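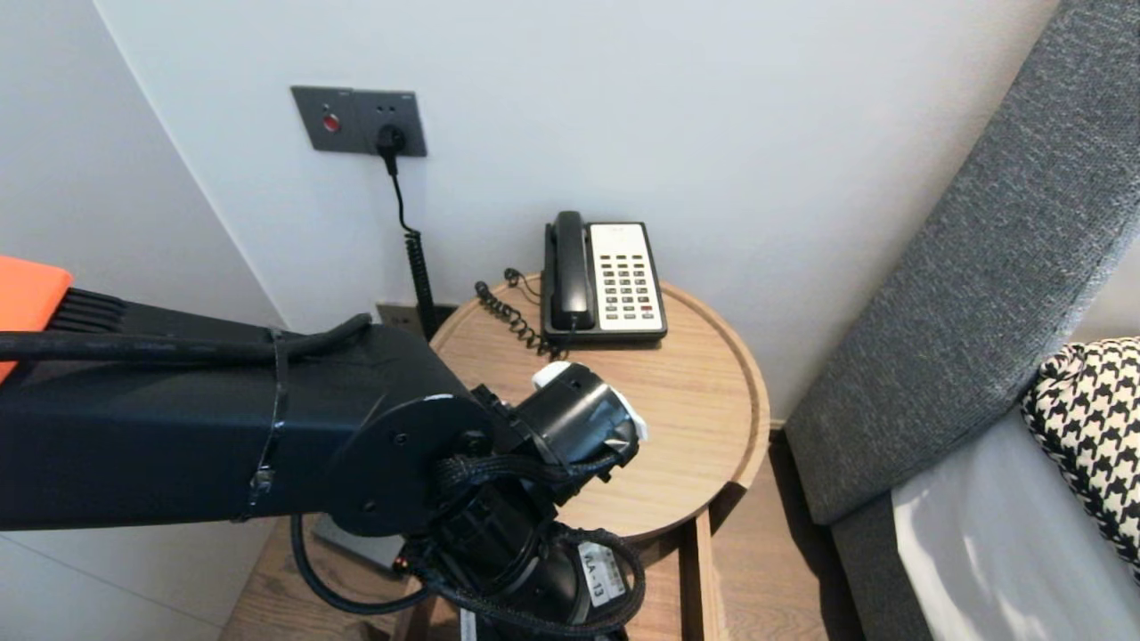
Talpur guesthouses to get new rules on quiet hours and room standards

Guesthouses and short-stay rentals in Talpur will have to follow a single set of rules on noise, bedding and check-in times starting in July, after the town council approved the measure on Monday night.

The vote was 6 to 2. It replaces a patchwork of neighborhood agreements that had grown up along the river road and in the streets behind the old market, where most of the town's rental rooms are found.

Under the new rules, quiet hours will run from 10 p.m. to 7 a.m. every day of the week. Owners must post the hours inside each room and give guests a phone number that is answered through the night. A first complaint brings a written warning. A second complaint within 30 days brings a fine.

The council also set basic standards for the rooms themselves. Every bedroom must have a window that opens, a working lock, a light that can be reached from the bed, and a mattress with a washable cover. Linens have to be changed between guests and at least once a week during longer stays. Smoke alarms were already required, but owners will now have to test them monthly and keep a log.

Talpur has 117 licensed rental properties, according to the town clerk's office. The office does not have a figure for unlicensed ones. Part of the new license fee will pay for an inspector, who is expected to start work in the spring and visit each property once every two years.

Anum Siddiqui, who sits on the council and drafted most of the text, said the old agreements had become too hard to follow.

"You could have one rule on one side of the street and a different one across from it," she said. "Guests didn't know, and half the time the owners didn't either."

Siddiqui said the section on room standards was shorter than the one she first proposed. An early draft would have set a minimum room size and required a desk or table in every bedroom. Both were dropped after owners of older houses said they could not comply without moving walls.

The two members who voted against the measure said they supported quiet hours but objected to the fee. It will be charged per property, at the same rate for a single spare room as for a house with eight bedrooms. One of them asked for a lower rate for owners who live on site. The motion failed for lack of a second.

Public comment lasted a little more than an hour. Most of the speakers were residents of the market streets, and several described suitcases being dragged over the paving after midnight. A woman who rents out the top floor of her house said her guests were mainly nurses on short contracts at the hospital in Irkau – people who come in late because their shifts end late – and asked whether they would count as a disturbance for walking up the stairs. The town attorney told her that ordinary coming and going would not be treated as a violation.

Another owner asked about early check-ins. The rules allow guests to arrive at any hour, but keys handed over in person after 10 p.m. must be exchanged indoors. Lockboxes are still permitted. They must be attached to the building itself and not to railings, street signs or trees.

Cleaning firms will be affected too. Clurklow, a laundry service that handles sheets and towels for many of the river road houses, told the council in a letter that it expects more work during the summer and may add a second morning pickup. The letter asked that vans be allowed to stop in the loading spaces by the market before 8 a.m. The council passed the request to the parking department without discussion.

Booking site Skivo, which lists rooms in Talpur and in several towns nearby, said in a written statement that it would show the local quiet hours on its listings once the rules take effect. It did not say whether it would remove properties that have no license number. Siddiqui said the town would ask for that in a separate letter.

Talpur's population is small enough that a busy weekend is easy to notice. The town had over 2150 overnight guests during last summer's boat festival, its highest count so far, and the police desk took more noise calls in those three nights than in the rest of the month combined. Several council members brought up the festival before the vote, and one suggested that quiet hours begin at midnight while it is on. That change was not made, but the council can grant a one-time exception by simple majority, and the festival's organizers are expected to ask for one.

Owners who already hold a license do not need to apply again. They will be sent a form to sign and return, along with a printed copy of the rules and a notice to post in each room. New applicants will have to pass an inspection before taking their first booking. Until the inspector is hired, those visits will be done by the fire department, which carries out similar checks at the town's two hotels.

The full text is available at the clerk's office and at the library. An information session for owners will be held in the library's lower meeting room at 6 p.m. on the evening before the next council meeting. No registration is needed.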